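Projet Zelenák

Le projet Zelenák est un projet étudiant de robotique, mené à l'école technique de Porkholm. Il porte sur la manipulation d'objets souples et d'objets pliants par deux bras robotisés qui travaillent ensemble. Il est proposé chaque année comme atelier à option et il prépare les participants au concours de Fallville. 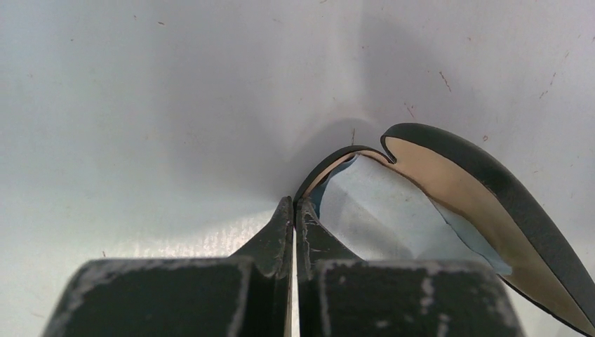
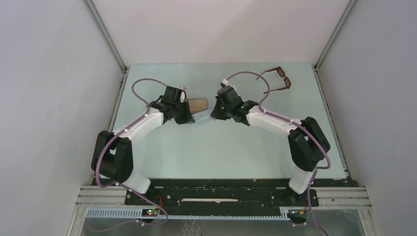

Travail de manipulation avec pinces robotisées, projet Zelenák, école technique de Porkholm.

Origine

Le projet a été fondé par Tapio Turunen, enseignant en automatique, qui souhaitait remplacer les anciens exercices de tri de cubes. Selon lui, ces exercices étaient trop vite résolus et les étudiants n'y apprenaient pas assez la planification des gestes. Le nom Zelenák vient du mot tchèque qui désigne un débutant. Il a été choisi par les étudiants de la première promotion, et il est resté.

Pendant la première année, l'atelier ne disposait que d'un bras. Le second a été ajouté l'année suivante, avec une aide de la fondation Brallard, qui soutient aussi le transport des équipes au concours.

Matériel

Le poste de travail est une enceinte blanche, ouverte du côté des opérateurs. Les deux bras sont installés aux coins proches de la table et chacun se termine par une pince noire. Les objets employés dans les exercices sont des objets de la vie courante, par exemple un étui à lunettes, des lunettes de soleil ou un tissu bleu clair. Le règlement interne limite à 2 999 couronnes la dépense annuelle pour les accessoires, ce qui explique que beaucoup d'objets sont apportés par les étudiants eux-mêmes.

Déroulement

L'atelier commence en août et il comprend sept séances. Les deux premières sont consacrées à la sécurité et au réglage des pinces. Ensuite, les étudiants travaillent en binôme : l'un conduit les bras, l'autre tient le cahier d'essais et note la position des objets au départ, le résultat et la cause supposée de l'échec. Les rôles sont échangés au milieu de la séance.

Les exercices principaux sont la prise d'un tissu par ses deux bouts, l'ouverture d'un étui et le rangement d'un objet dans un contenant. Le tissu est considéré comme le plus difficile des objets, car sa forme change à chaque prise. Un essai est interrompu quand un objet tombe hors de la table.

Participation au concours

Les équipes de Porkholm participent au concours de Fallville dans la catégorie des écoles. L'épreuve demande de ranger plusieurs objets dans un temps limité, sans toucher la table avec la main. Porkholm a obtenu deux fois la deuxième place. Le cahier d'essais est remis au jury avant l'épreuve et il compte dans la note finale.

Voir aussi

Concours de Fallville
Fondation Brallard
École technique de Porkholm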